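Droven D6 Tabletop Arm with Two-Finger Gripper
By Vemov

Can a machine clear the table yet? We get this question more than any other, and the D6 is our best answer so far. It's a small six-joint arm for the kitchen counter, the break room or the packing bench, and it does a few real chores well. A few others it does slowly, and some it still can't do at all. We think that's a very exciting place to be!

The gripper is where most of the work has gone. A wrist camera looks straight out between the two fingers, so the arm sees what it's about to pick up right until it closes. The Allari control software uses that view to line up and choose a closing force, and you can watch the same view on a laptop while it works.
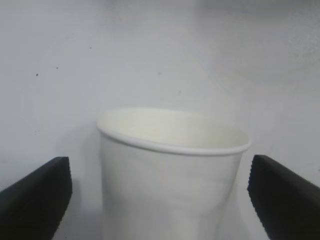 Wrist camera view: plain paper cup between the open fingers.

Paper cups are our favorite test. A mug forgives a clumsy grip, but the wall of a paper cup is thin and creases easily, and once the rim goes out of round it won't stack. In our January trials the D6 made 161 tries at picking up an empty cup and setting it in a bin, and 146 of them went fine. Most of the misses were crushed cups - we've since lowered the default force.

What it does well today
Empty cups, cans and small boxes, one at a time
Moving parts from a tray to a fixture
Wiping a flat counter with the sponge holder (sold separately)

What it's still learning
Cups with a drink in them
Nested cups that need pulling apart
Clear plastic, especially in front of a window
Laundry of any kind. Folding a T-shirt is a wonderful problem and we're nowhere near done with it.

Specifications
Joints: 6
Payload: up to 400 g, gripper closed
Fingers: black, replaceable in pairs
Camera: color, wrist mounted
Mounting: bench clamp or bolt-down plate
Software: Allari, included

In the box
Arm, gripper, camera, bench clamp, power supply, one spare pair of fingers, hex keys.

The Ekwueme soft finger set fits the D6 without an adapter and is worth trying for fruit and eggs. Change both fingers together and run the open/close calibration before the first pick.

Page updated 31/12/2022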